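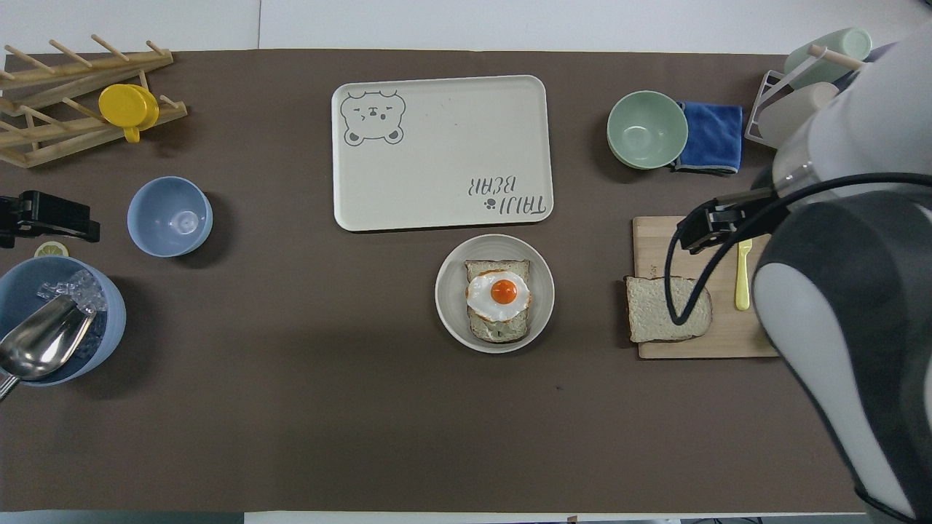 Right, slide 2. I'm Laiba, I look after the two-arm kitchen cell at Stustell, and most of my week is spent on cables and grippers, so that's what you're getting!

Morning check first. I go over the gripper cable by hand, feeling for kinks near the connector (Danish Hashmi taught me to do it with my eyes shut, and it does help). Then I look at how much slack there is. Too little and it tugs at the wrist, too much and it drapes over whatever's on the board, bread included.

Next the paper. Brown paper goes down flat over the white tabletop, and then the props go on: board, tray, cups on the rack, ice in the blue bowl. Pause here, let people look at the scoop. A gripper going down to a bowl is where we find out if the fingers are lined up.

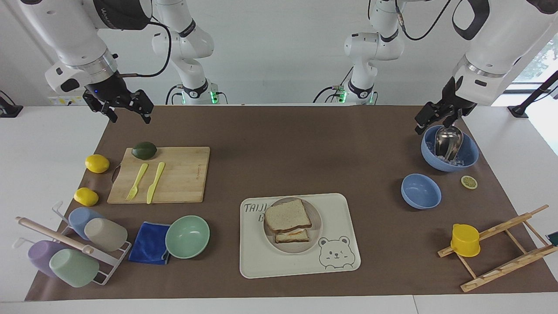 Slide 3: changing the fingers

Four screws, up to 17 minutes if you drop one. Ask who's dropped one.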